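PRESS RELEASE
For immediate use, January

Vanerik puts toy veg on the workbench with the Plurnero play tub

I've been wanting to shout about this one for ages! We're Vanerik, a small toy maker in Odoi, and this month we're launching Plurnero, our guide to storing and sorting play food (yes, really, a whole guide to putting toy vegetables away). It has 16 tidy-up games, and we've printed 2,000 copies for playgroups and nurseries.

I wrote most of it at the workbench, with a round tub of toy veg within arm's reach. I love a round tub. You can pack it right up to the rim, little hands can get in from any side, and it doesn't need a lid that goes missing by teatime. 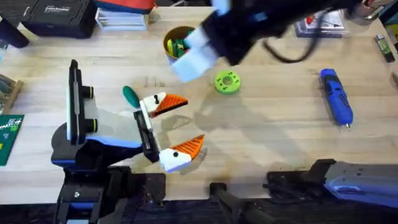 The tub on the pale wooden bench, with a bright green ring lying beside it.

My favourite game is the greens hunt, where children pick out everything green and pop it back in the tub before the song ends. It's noisy, it's quick, and it works just as well on a table as on the carpet!
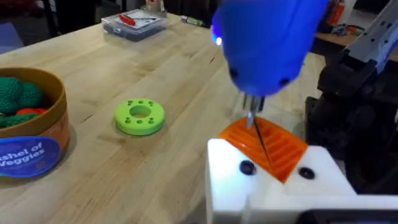
Soft, bumpy veg are lovely for this one, and I'd happily play it with knitted broccoli all afternoon. There's a quieter version in the guide for the end of the day too.

Plurnero is free to the first 100 playgroups who ask. After that you can order it through our shop, Stiveo, where the item number is 283. Do write in and tell us which games your lot like best!

Ends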